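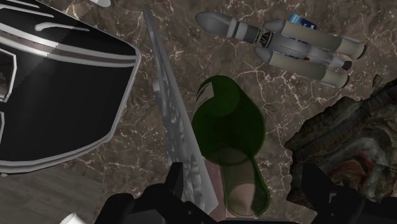 M. Krajewska
Program lead, Fultley Rider Safety
May
Print | E-mail

Progress report to the Prevoser fund, spring period

Sending this ahead of the full accounts. Finance sheet comes separately, same template as last time. Headings follow your form except where I had nothing for a box.

Where we are overall

On track for training, behind on the junction work, ahead on helmet checks. Spend is a little under plan. Most of the underspend is signage we can't order until the county signs off the wording.

The riding season started early with the warm spell, so April was busier than the plan allowed for. Phones going all day. We moved the winter paperwork to evenings and some of it is still sitting there, including the case studies you asked for. They are coming.

Rider training

Ran four refresher mornings at the old bus depot. Braking, low speed turns, looking through the bend, riding with a passenger. Good turnout on all of them except the wet one. Mix of people coming back after years off and commuters on small bikes. We had expected more of the first group and the course was written for them, so the instructors cut the part on touring luggage and spent longer on lane position in traffic.

Feedback forms were mostly positive. Complaints were the coffee, the start time (too early for shift workers coming off nights), and the loose gravel at the far end of the yard. Gravel has been swept. Start time moves to 10 a.m. from the next block. Coffee unresolved.

One thing to flag. The depot lease ends in the fall and the owner has not said whether they'll renew. Have looked at the fairground lot as a fallback. Surface is fine but there's no indoor space, and the classroom part would have to move to the library, a ten minute ride away. Would rather stay put. Will update you as soon as I hear anything.

Helmet checks

This went better than the plan. Set up a table outside the parts store and at the Saturday-style swap meets, and people just walked over with the helmet under their arm. Fit, strap, shell condition, age on the label where it could still be read. A lot of helmets are simply too big. People buy them for comfort in the store, the padding packs down over a season or two, and then the thing rolls forward when you pull at the back. Few riders had ever been shown that test. Passengers' helmets were worse than riders' helmets nearly every time, usually a hand-me-down.

Also plenty of scratched visors. We handed out cleaning cloths and the leaflet. No one was told off. The checkers are under instruction to keep it friendly, and to say "I'd replace that" and leave it there.

The voucher pot was $2,000 and it is fully committed. Vouchers were limited to riders on the income list we agreed with you in the fall. We've had to turn people away since mid April. If there is any room to move money across from signage, this is where I would put it. Formal request to follow if you say it's worth making.

Leaflet

Printed 2,000 of the two-sided leaflet, fit guide on the front and the junction advice on the back. Nearly gone. Parts store, tire place, the DMV counter, the college parking office. First draft had the phone number wrong, caught at proof stage, no cost. Reading level was brought down after the college office said it read like an insurance policy, which was fair. Spanish version is at the translator. The printer is holding the price for us until the end of the quarter.

Rider survey

We had about 400 replies. Questions went out through Trula, the survey tool you suggested, and on paper at the counter. Trula was easy enough once the log in problem was fixed. The paper ones took forever to type up and I would not offer paper again without somebody paid to do the entry.

Main points so far, before proper analysis:

- Left turning cars at the Mill Road junction come up over and over. Same junction as last year.
- Potholes and tar patches on the river road. Riders mention the patches more than the holes, slick in rain.
- Commuters want secure parking near the hospital. Not in our remit but passing it to the city.
- Younger riders say cost is the main reason they put off buying gear. Gloves and boots get skipped first.
- Very few had heard of our courses before the survey. Need to do better on this.

Please don't quote any of it publicly yet. The paper replies skew older and have not been weighted.

Junction work

Behind. The site visit with county highways was moved twice and finally happened in heavy rain. They agree the hedge on the north corner blocks the view. They don't agree on who cuts it. The land owner was written to, no reply at time of writing. The warning sign is approved in principle but the wording is stuck, as above. Realistic finish is now late summer and not the start of it. I've changed the timeline in the annex.

No change to the junction budget line. The traffic counter hire was cheaper than quoted so there is a small cushion.

Staffing

Part-time coordinator post filled, started in March, already running the bookings. Instructors unchanged. One is out with a bad shoulder until June and we are covering with the spare from the next county, milage claimed at the standard rate.

Risks

Depot lease, see above. Hedge. A hot dry summer means more riders out and more calls, and we're thin in August when leave is booked. The insurance renewal is due and the broker has warned of a rise. No figure from them yet.

Next period

Second block of refresher mornings, later start. Spanish leaflet out. Survey written up properly with a short public version. Night visibility session, new, trying it once at the depot with the lights off and a few cars parked in the bays. Helmet checks carry on at the swap meets, advice only unless the voucher money is topped up. Talks at the high school if they can find us a slot before exams.

Request

One decision needed from Prevoser. We would like to bring forward $2,000 from the second payment to cover the insurance deposit and the translator in the same month. It doesn't change the total. A yes or no by e-mail is enough, and if you need it on the form I can do that the same day.

Receipts are scanned and in the shared folder. A couple are sideways, sorry. Call the Fultley office if anything dosn't add up, mornings are best.

We use cookies to remember your settings on this site. By continuing you accept our cookie notice.

Print this page | E-mail this page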